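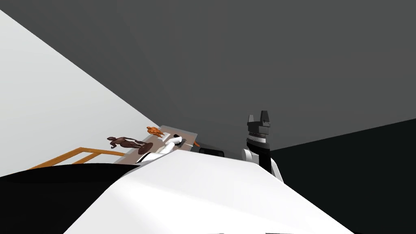

Vue simulée de la cellule à deux bras : segment blanc au premier plan, second bras et sa pince à droite, plateau et objets d'essai entre les deux.

Recaler une cellule à deux bras dans le simulateur après remplacement d'une pince

Cette procédure s'applique à la cellule Bultedis à deux bras, modélisée sous Pemitz. Elle est à suivre chaque fois qu'une pince a été démontée, même si la même pince a été remise en place. Elle suppose que le modèle se charge sans erreur et que les fichiers de la cellule sont en lecture-écriture pour votre compte.

Préparation

Fermez toutes les sessions ouvertes sur le modèle. Pemitz conserve un verrou par session et refuse d'enregistrer les repères tant qu'un verrou subsiste, sans afficher de message. Copiez ensuite le dossier de la cellule et travaillez sur la copie.

Notez les valeurs actuelles du repère outil des deux bras. Chez nous, elles sont reportées sur la fiche tenue par Imtiaz Gazi. La dernière série complète date du mois d'avril.

1. Repère du plateau

Chargez la cellule sans trajectoire. Sélectionnez le plateau et ouvrez ses propriétés géométriques. L'origine du repère doit se trouver sur la face supérieure, au coin le plus proche du pied du premier bras. La longueur saisie doit être de 740 mm. Toute autre valeur indique que le plateau provient d'une ancienne version de la bibliothèque : remplacez-le avant de continuer.

Ne corrigez pas l'orientation à l'œil. Depuis une caméra proche du bras, le plateau paraît fortement incliné, et l'on est tenté de le redresser. Lisez les angles dans le panneau de propriétés et comparez-les à la fiche.

2. Repère outil

Amenez le second bras en position verticale, pince vers le haut, doigts dégagés du plateau. Dans cette posture, l'axe du poignet se contrôle facilement. Saisissez la distance entre la bride et l'extrémité des doigts : 200 mm pour la pince courte Harkness. Laissez les trois rotations à zéro, sauf si la bride intermédiaire Ivanov est montée.

Faites tourner le dernier axe d'un tour complet. Le point outil doit rester immobile à l'affichage. S'il décrit un cercle, le décalage latéral est faux : corrigez X, relancez la rotation, puis corrigez Y. Modifier les deux valeurs à la fois fait perdre du temps.

Répétez l'opération sur le premier bras.

3. Zones de collision

Activez l'affichage des enveloppes. Vérifiez qu'il en existe une pour chaque segment des bras, une pour le plateau et une pour le garde-corps orange qui longe celui-ci. Le garde-corps est composé de barres fines - le calcul automatique l'ignore souvent. Dans ce cas, créez un volume simple qui englobe la lisse et les poteaux.

Réglez la marge à 8 mm. Avec une marge plus faible, le simulateur laisse passer des trajectoires que le contrôleur rejette ensuite.

4. Objets d'essai

Gardez des objets de formes différentes sur le plateau : figurine allongée, disque, jouet arrondi, pièce longue à rayures. Un jeu de cubes identiques ne révèle pas les défauts d'orientation de la pince. Affectez à chaque objet une masse et un coefficient de frottement. Un objet sans masse reste figé au contact des doigts et fausse l'essai.

Contrôlez aussi les objets placés en bout de plateau. Si le centre de masse dépasse le bord, l'objet tombe au lancement de la physique.

5. Essai à vitesse réduite

Lancez le cycle de prise à 68 % de la vitesse nominale, un bras après l'autre, puis les deux ensemble. Surveillez la distance minimale entre les bras dans la fenêtre de mesure. La vue 3D ne suffit pas : un segment au premier plan masque facilement une partie du plateau ou le bas de l'autre bras. Ajoutez une seconde caméra du côté opposé.

En cas d'arrêt sur collision, relevez le nom des deux enveloppes concernées avant de réinitialiser. Le journal est effacé au redémarrage du cycle.

Enregistrement

Enregistrez les repères, puis la cellule, dans cet ordre. Rechargez la copie et vérifiez que les valeurs ont été conservées. Remplacez enfin le dossier d'origine et transmettez la fiche à Remo Camenzind pour le report sur le contrôleur.

Procédure relue par Amândio Carvalho, 7 août.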